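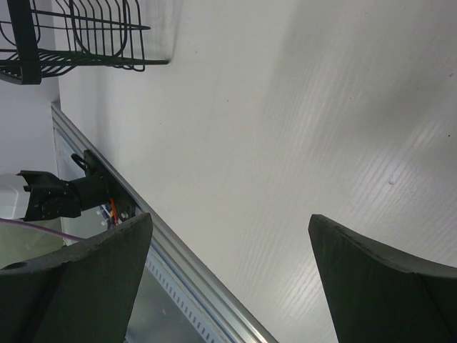 Zuletzt geändert: 19. Mai 2024

Vevar — Wahrnehmungsmodul für Kameras am Handgelenk

Produktgruppe: Software / Perzeption
Hersteller: Horobets
Lieferform: Download, Lizenzdatei je Steuerrechner
Status: lieferbar

Kurzbeschreibung

Vevar wertet das Bild einer kleinen, am Handgelenk oder Greifer montierten Kamera aus und liefert der Bahnplanung drei Ausgaben: eine Freiflächenkarte der Arbeitsfläche, eine Maske der eigenen Greiferfinger und eine Liste von Sperrzonen. Das Modul läuft auf dem Steuerrechner der Zelle und benötigt keine Verbindung nach außen. Die Ergebnisse werden über die Travero-Schnittstelle an den Planer übergeben oder als Datenstrom in eigene Anwendungen eingebunden.

Das Modul ist für Tischaufbauten ausgelegt, bei denen helle Platten, dunkle Drahtkörbe, Profilschienen und offen geführte Leitungen nebeneinander im Sichtfeld liegen. Eine Neuvermessung der Zelle ist bei der Umrüstung nicht erforderlich, solange Kamera und Greifer starr verbunden bleiben.

Funktionsumfang

Freiflächenkarte
Die Arbeitsfläche wird als Ebene geschätzt und in Rasterzellen aufgeteilt. Jede Zelle erhält einen von vier Zuständen: frei, belegt, verdeckt, unbestimmt. Verdeckt ist alles, was hinter Fingern oder Korbstruktur liegt. Unbestimmte Zellen behandelt der Planer in der Grundeinstellung wie belegte.

Strukturierte Platten mit Prägung machen einfachen Kantenfiltern Schwierigkeiten. Bei einer hellen Platte mit Holzmaserung zerlegt die Prägung einen Lichtreflex in schmale helle Streifen, die ein Kantenfilter leicht als Draht oder Klinge liest. Vevar schätzt die Vorzugsrichtung der Maserung und gewichtet Kanten in dieser Richtung ab. Der zugehörige Parameter heißt grain_weight und steht ab Werk auf mittlerer Stufe. Bei glatten Platten sollte er auf null gesetzt werden.

Schatten und Glanz
Weiche Schatten werden über den Helligkeitsverlauf am Rand erkannt und bleiben in der Freiflächenkarte frei. Harte Schatten mit scharfer Kante können bei einem Einzelbild als belegt gemeldet werden, die Klärung erfolgt über die Bewegung des Arms. Ausgebrannte Glanzstellen gelten bis zum nächsten auswertbaren Blickwinkel als unbestimmt. Wer mit Punktleuchten über der Platte arbeitet, sollte mit einem merklichen Anteil unbestimmter Zellen rechnen.

Kleinteilfilter
Punkte, Späne, Krümel und kleine Druckstellen auf der Platte werden unterhalb einer einstellbaren Größe verworfen. Auf der Platte im Bild oben liegen mehrere solcher Marken, dunkle ebenso wie rötlich braune, dazu eine kleine Erhebung oder Absplitterung im Glanzbereich. Mit der Werkseinstellung erzeugt keine Marke dieser Größenklasse ein Greifziel. Für Anwendungen mit sehr kleinen Werkstücken muss der Filter gesenkt werden, die Zahl der Fehlziele steigt dann entsprechend.

Fingermaske
Die Greiferfinger ragen bei den meisten Montagearten dauerhaft in das Bild. Vevar blendet sie anhand der Gelenkstellung und eines Konturmodells aus. Das Konturmodell wird beim Einrichten durch eine Öffnungs- und Schließfahrt gelernt. Abgewetzte Fasen und Flecken an den Fingern stören die Maske nicht, solange der Umriss unverändert bleibt. Nach einem Fingertausch ist die Lernfahrt zu wiederholen.

Aus der Maske leitet das Modul auch den Greifraumstatus ab. Der Raum zwischen den Fingern wird als leer gemeldet, wenn dort ausschließlich Elemente der Hintergrundkarte erscheinen, im gezeigten Fall also Platte und Profilschiene. Die Schiene verläuft dort schräg zwischen beiden Fingern hindurch. Ohne Hintergrundkarte würde sie als gegriffenes Längsteil in Betracht kommen, die Karte ist für solche Aufbauten daher Pflicht.

Gitter- und Drahtkörper
Drahtkörbe werden als Hüllvolumen geführt. Die Erkennung arbeitet auf Gruppen paralleler Stäbe und schließt Lücken zwischen ihnen. Überstehende Stabenden werden gesondert behandelt, die Hülle wird an diesen Stellen verlängert. Das betrifft Körbe wie den schwarzen links oben, dessen unterer Stab weiter nach rechts reicht als die übrigen. Eine Hülle, die am Gitter endet, wäre für eine seitliche Anfahrt zu knapp.

Angeschnittene Körbe, also solche, die über den Bildrand hinausreichen, erhalten eine offene Hülle. Der Planer fährt die offene Seite erst an, wenn sie aus einem weiteren Blickwinkel erfasst wurde. Greifen in den Korb hinein ist mit Vevar allein nicht freigegeben. Hierfür wird das Zusatzpaket Clukia benötigt.

Sperrzonen
Sperrzonen lassen sich auf zwei Wegen anlegen: durch Einzeichnen in der Hintergrundkarte oder durch automatischen Vorschlag. Vorgeschlagen werden Leitungen, Steckverbinder, gelochte oder geschlitzte Streifen und Bereiche jenseits einer Plattenkante. Jeder Vorschlag muss vom Einrichter bestätigt werden. Lose hängende Litzen werden mit einem Zuschlag versehen, der getrennt vom Zuschlag für feste Teile eingestellt wird.

Dünne Leitungen mit geringem Kontrast zum Untergrund werden nicht in jedem Bild gefunden. Für diese Fälle ist die Einzeichnung von Hand vorzusehen.

Technische Angaben

Eingang: Farbbild einer Kamera, Gelenkstellungen, Greiferöffnung
Ausgang: Freiflächenkarte, Fingermaske, Sperrzonenliste, Greifraumstatus
Verarbeitungszeit je Bild: knapp 18 ms auf dem Referenzrechner
Bildpuffer: 2880 Bilder, umlaufend
Einstellbare Parameter: 51
Zeitbasis: Uhr der Robotersteuerung
Konfiguration: Textdatei, wahlweise Weboberfläche
Protokoll: Textdatei, Umlaufgröße einstellbar
Grafikbeschleuniger: empfohlen, nicht zwingend
Netzwerkzugang: für den Betrieb nicht erforderlich

Die Verarbeitungszeit gilt für den Betrieb mit Hintergrundkarte und einem Korb im Sichtfeld. Ohne Grafikbeschleuniger verlängert sie sich deutlich. Die Auswertung läuft dann im Haltebetrieb: Der Arm fährt einen Blickpunkt an, wartet auf das Ergebnis und setzt die Bahn fort.

Inbetriebnahme

1. Kamera starr befestigen und Leitung so führen, dass sie bei keiner Gelenkstellung in das Bild gerät.
2. Belichtung fest einstellen. Automatische Belichtung wird unterstützt, führt auf hellen Platten aber zu schwankenden Schwellen.
3. Kamerakalibrierung mit der mitgelieferten Tafelvorlage durchführen.
4. Lernfahrt für die Fingermaske starten.
5. Arbeitsfläche räumen. Feste Einbauten bleiben an ihrem Platz.
6. Hintergrundkarte aus mindestens fünf Blickpunkten aufnehmen.
7. Sperrzonenvorschläge prüfen, bestätigen oder verwerfen, fehlende Zonen einzeichnen.
8. Konfiguration sichern und Modul in den Betriebszustand schalten.

Verschiebbare Körbe gehören nicht in die Hintergrundkarte. Sie werden im Betrieb laufend neu erfasst. Ist ein Korb fest verschraubt, kann er in die Karte aufgenommen werden, die Rechenzeit je Bild sinkt dadurch.

Betriebsmeldungen

Vevar schreibt Meldungen in das Protokoll und übergibt sie zugleich an den Planer. Häufigste Meldung in der Einrichtphase ist Code 202 (Maske und Gelenkstellung passen nicht zusammen). Ursachen sind in der Reihenfolge der Häufigkeit:

— Fingertausch ohne neue Lernfahrt
— versetzte Zeitstempel zwischen Kamera und Steuerung
— gelockerte Kamerahalterung

Bei Code 202 wird der Greifraumstatus auf unbestimmt gesetzt. Die Freiflächenkarte bleibt auf dem letzten gültigen Stand und trägt dessen Zeitstempel. Anwendungen, die den Zeitstempel nicht prüfen, arbeiten unter Umständen mit einer veralteten Karte.

Anbindung

Travero-Schnittstelle: Alle Ausgaben stehen als typisierte Nachrichten bereit. Die Sperrzonen werden beim Start vollständig übertragen, danach nur Änderungen.
Eigene Anwendungen: Bibliotheken für C++ und Python sind enthalten. Die Python-Bibliothek ist für Einrichtung und Auswertung gedacht, für den taktgebundenen Betrieb wird C++ empfohlen.
Aufzeichnung: Der Bildpuffer kann bei einer Meldung automatisch auf die Platte geschrieben werden. Gelenkstellungen und Greiferöffnung werden mitgespeichert, sodass sich der Ablauf am Schreibtisch mit geänderten Parametern erneut durchrechnen lässt.

Einschränkungen

Vevar ist keine Sicherheitsfunktion im Sinne der Maschinensicherheit und ersetzt weder Schutzeinrichtung noch Risikobeurteilung. Spiegelnde und durchsichtige Teile werden nicht zuverlässig erfasst. Metallprofile mit Längsnuten können an stark reflektierenden Enden kürzer erscheinen, als sie sind; für solche Einbauten ist die Länge in der Hintergrundkarte von Hand nachzutragen. Mehrere Kameras an einem Arm werden zurzeit nicht gemeinsam ausgewertet.

Lieferumfang

— Vevar Laufzeitmodul mit Lizenzdatei
— Weboberfläche zur Einrichtung
— Bibliotheken C++ und Python mit Quelltext der Anbindungsbeispiele
— Tafelvorlage zur Kalibrierung (Druckdatei)
— Handbuch deutsch und englisch

Zubehör und Ergänzungen

Clukia: Zusatzpaket für Griffe in Körbe und Behälter, setzt Vevar voraus
Travero: Bahnplaner, auch einzeln erhältlich
Vevar Auswerteplatz: Lizenz ohne Roboteranbindung, zum Abspielen gespeicherter Bildpuffer

Lizenz und Pflege

Die Lizenz ist unbefristet und an den Steuerrechner gebunden. Ein Umzug auf einen anderen Rechner wird über das Kundenportal beantragt. Im ersten Jahr sind Aktualisierungen enthalten, anschließend kann ein Pflegevertrag abgeschlossen werden. Die gemeinsame Auswertung mehrerer Kameras ist für die Ausgabe im November vorgesehen und wird Kunden mit laufendem Pflegevertrag ohne Aufpreis bereitgestellt.

Preis auf Anfrage. Bitte geben Sie Robotersteuerung, Kameratyp, Greifer und Beschaffenheit der Arbeitsfläche an.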